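Fomolton two-finger gripper kit: my review after one summer and one autumn
By Baiba Ots
December 2, 2018

I bought the Fomolton kit in July, together with my colleague Gunārs Vaher, for our small group which teaches a robot arm to handle household things. We do not program the motions. We record examples where a person guides the arm, and later a model learns from these examples. So when I judge a gripper, I look first at how it behaves during long days of recording, and only second at how strong it is.

What you get in the box is the motor block, two fingers, a small wrist camera with its holder, screws, a cable and the files for printing new fingers. The printed manual is short and was clearly translated by someone in a hurry. The assembly took us one afternoon. One screw was missing, and the seller (Rirkik) sent another after I wrote to them twice.

The good side

The fingers are light and they close evenly. For recording this matters more than I expected. If one finger arrives before the other, the object is pushed a little to the side, and the person who guides the arm learns to correct for it without noticing. Then the correction is in all your examples, and the model learns the correction too. With our old gripper from Fater we had this problem for months. With the Fomolton I did not see it.

The camera holder is also well made. It keeps the view of the fingertips the same from day to day, even after you remove the camera and put it back. We checked this every morning by closing the fingers and comparing the picture with a saved one. Only once it was shifted, and that was my own mistake with the screw.

I also like that you can print your own fingers. Kęstutis Vasiliauskas made us a second pair with a softer tip, and it fitted without filing.

The less good side

The motor becomes noisy after a few hours of work. It does not lose force, but in a small room it is tiring. The cable is too short for a tall arm, so we had to buy an extension.

The recording software which comes with the kit is the weakest part. It saves each example in its own folder, which is fine, but it does not let you mark an example as failed. You must write it in a separate file by hand. We have now 1847 examples, and I would not like to repeat this writing. Algirdas Vaher wrote for us a small script with three keys - good, bad, repeat - and since then the work is much faster. I think the manufacturer should include something like this.

Please also pay attention to the clock. The camera and the motor block each write their own time, and in our first week they were not the same. We had to throw away 21 examples where the fingers closed in the data before they closed in the picture.

Thin and transparent things

Many buyers ask if such a gripper can hold thin edges. Our tasks include round clear pieces with a thin rim, and for a learning system they are difficult in two ways. The fingers must meet the rim at a good angle, and the camera looks through the object and sees the things behind it, bent and blurred. It is useful to collect such examples on different backgrounds, otherwise the model may remember the background and not the rim. 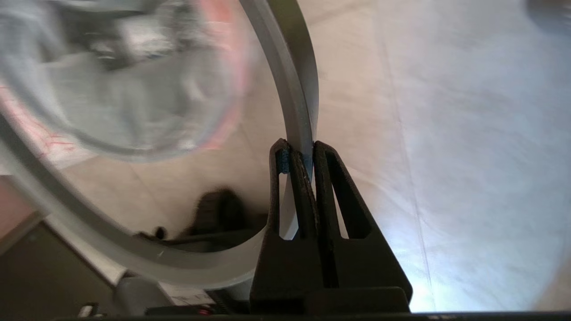

Reading time: 4 min

The long slots in the fingers make them bend a little, and with a thin rim I find this helpful, as the tips can lie flat on both sides. A stiff finger touches only with one corner and the object turns. My advice is to approach slowly, to close, and to wait one second before lifting. The waiting looks like a waste of time, but it gives the model a clear moment where the grip is finished.

For this type of object we planned 100 examples and later decided to double it. Fiifi Sowah, who guides the arm more smoothly than all of us, recorded the first half, and I did the second. I recommend to have at least two people. The model trained only on his examples was very elegant and could not recover from any small error. Mine have many small errors, so together they are useful.

Would I buy it again?

Yes, for recording examples with light household objects. If you need to lift heavy pots, or if you want software which is ready from the first day, look for something else. I give it four stars from five. One star is gone for the software and the short cable.

If somebody has already used the newer motor block, please write in the comments if it is more quiet.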